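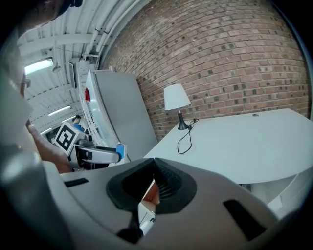
Saha tenants – letters to Prosunden, please, this week

05/05/2020

Quick one as the deadline is close. Prosunden want to sell the Saha blocks to Virkance, all 11 of them, and they still say tenants were "fully informed". We weren't. Most of us got one sheet through the door, no phone number on it, and the link went to a dead page. Some flats on the top floors got nothing at all.

What we're asking for:

A proper meeting, online or by phone, before anything is signed
Rents held at 850 a month for two-bed flats until October at the earliest
No eviction notices while people are off work
Repairs already reported to be done by Prosunden, not passed on to the next owner and forgotton

The petition is at about 1000 names, so thank you to everyone who passed it round their stairwell chat. Still open, still worth signing. One name per person, not per flat – a few have been signing for the whole household and we had to go back and ask.

Letters count for more though. Keep it short, your own words, say how long you've lived here and what the sale would mean for you. Don't copy the sample one word for word, they bin those. Send to the Prosunden sales office and copy in your councillor. Keegan Costigan has the addresses and will post paper copies to anyone without a printer.

Also – if a surveyor from Virkance rings and wants to come in, you can say no. Ask for it in writing. Two households in Andareck Court were told they had to let them in, and thats not right. Make a note of the name and the time and let us know.

Banners still wanted for balconies. Old sheets are fine. Keep the wording about the sale, no names of staff please.

Next phone call for block reps is Thursday, 7pm, same number as last time.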